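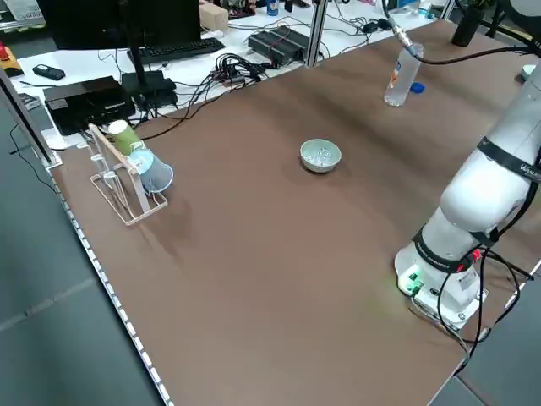
4. Setting up the Rorko cup rack and table set

4.1 Placing the rack

1. Stand the rack on a flat, level tabletop with the base frame fully in contact with the surface.
2. Leave 20 cm of clear space on each side where cups will hang.
3. Hang cups by the handle, opening tilted down. Load both sides evenly.

Caution: Do not hang cups heavier than 2 kg in total. The top bar can work loose.

4.2 Laying out dishes and bottle

1. Set plates and bowls directly on the tabletop, rim up. Do not stack the small dish inside the bowl.
2. Stand the bottle upright, away from the rack.
3. Unscrew the cap and lay it on the table within reach of the bottle.
4. If flowers are used, choose a short, heavy vase and keep it toward the front.

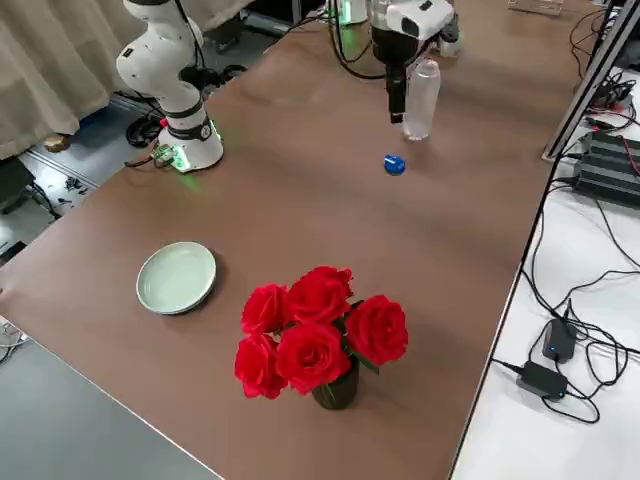 Tultgate asks whether the cap can be left off between meals. It can, provided the bottle is empty. A filled bottle should be capped as soon as pouring is finished.

4.3 Checking the bottle

1. Inspect the screw threads on the neck. Wipe off any residue with a damp cloth.
2. Check the shoulders for cracks. Discard a cracked bottle. 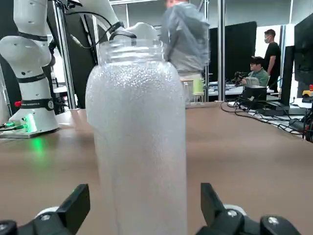 3. Seat the cap level on the neck and turn clockwise until it stops. Do not overtighten.

Note: Caps from the Hoshino series have a different thread and will not seal.

4.4 Clearing the table

Clear plates and dishes first, then the bowl, then the cups. Lift each dish straight up – dragging marks a matte surface and pulls a loose cover into folds.

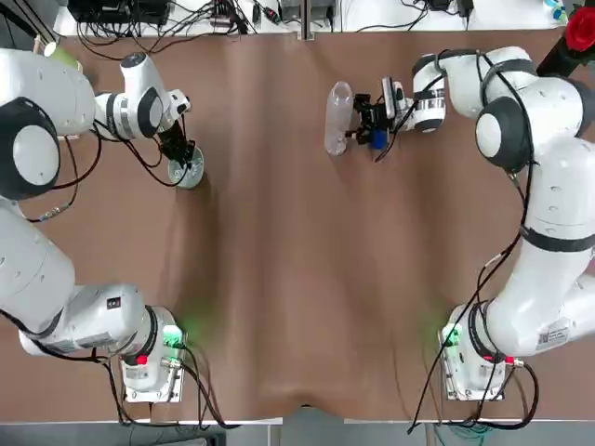 Once the dishes are off, smooth any table cover from the middle outward and wipe it with a dry cloth. Wash dishes by hand at no more than 60 °C. Let cups drain fully before hanging them back on the rack. Spare top bars are listed in the Prurker parts sheet under number 2000.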